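Clusside Secondhand Housewares Program
Progress report to the Fostberg Fund
8/25/23

Prepared by: Adanech Berhe, program manager
Reviewed by: Hernán Cusi

1. Intake

Donations of kitchen items continued at both collection points, Pralimgate and Olatunji Street. The Pralimgate point now opens 3 evenings a week. Intake for the period was 1000 items, all logged on the revised sheet. The old sheet did not separate chipped items from items with missing parts, and the two were being priced alike. Figures from before the change have not been restated.

2. Sorting and storage

Items are held for 48 hours before pricing. Plastic and glazed ware are kept on separate shelves. Raghda Sleiman rewrote the grading guide, which now has 2 grades for resale and one for recycling. The guide is in use at both points.
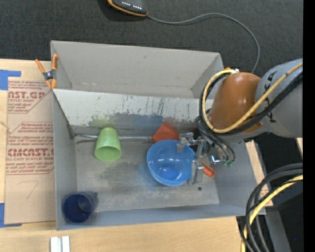

3. Sales and distribution

Household starter sets were issued through the housing office on referral. Each set covers plates, bowls, cups and basic cutlery. Cutlery remains the limiting item, and several sets went out without teaspoons. Édgar Ayala is in discussion with a hotel supplier regarding surplus stock. No price has been agreed.

4. Spending

Spending is within budget on all lines except van hire. The overspend results from the longer route to Pralimgate while the bridge is closed. We request approval to cover it from the unspent printing line.

5. Next period

The lease at Olatunji Street is due for renewal in October. Dayana Agudelo will send the draft terms to the Fund before signature. The shelving order is still open.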